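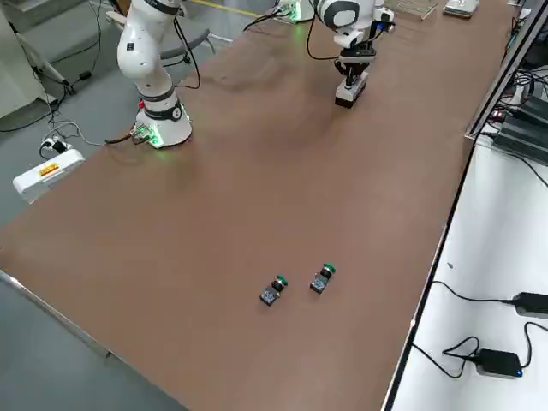
*Push-button switches on the bench, with the two Fosari arms behind.*

# Fosari two-arm bench kit: review

We bought the Fosari kit to answer a simple question. Can a pair of arms take over the small picking and putting-away jobs in a shop our size, and could the same setup do kitchen chores at home? Our shop, Bondico, builds control boxes. The button sorting goes on all day and it wears people out.

After a long stretch of daily use, my answer is that it can do part of the first job and very little of the second.

## Setup

The arms went onto the table without trouble. The cables took longer. There are a lot of them, and the supplied ties are too short to be useful. Plan on a second table for the power supplies. The manual is 40 pages and leaves out how to save a grip position, so I had to write to support. They answered the same day.

## Small parts

Push-button switches are a fair test. They are light, they roll, and one end is a different shape from the other. I ran 2,000 picks with loose switches, and the arm placed most of them where I wanted. The misses were nearly all switches lying with the cap against a neighbor. If you leave a finger's width between parts, it does well.

Boxed buttons are easier. A flat-sided housing gives the fingers something to hold, and I stopped watching that job after the first morning.
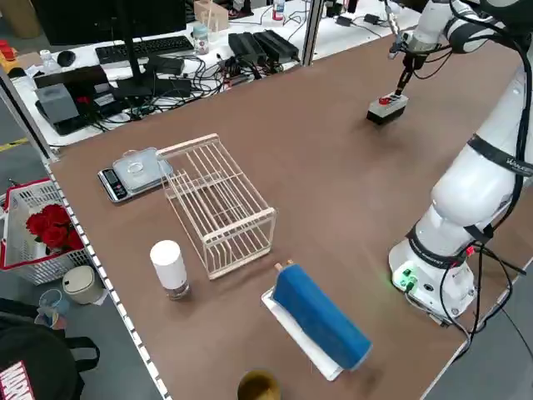
Household things are harder. I tried a dish rack, a glass dish, a kitchen scale and a few containers, all on the same table as the switches. Clear glass was the worst. The software lost the edge of the dish under our lights and closed the gripper on air. The rack could be moved if I taught the grip point by hand, but it had to start in the same place each time. Anyone with a real kitchen counter will see the problem.

Speed is poor too. Loading one rack of dishes took longer than washing them.

## Compared with the Granström

We had a Granström single arm on loan last July. It was quicker on boxed parts and worse on loose ones. Its gripper needed a tool to change. The Fosari gripper comes off by hand, and that matters if you switch jobs during a shift.

## Cost

Our kit was $2,339 used, from a dealer in Ukholm. I would not pay a lot more for it.

## Verdict

Good for repeated bench work with parts you can space out. Not ready for dishes.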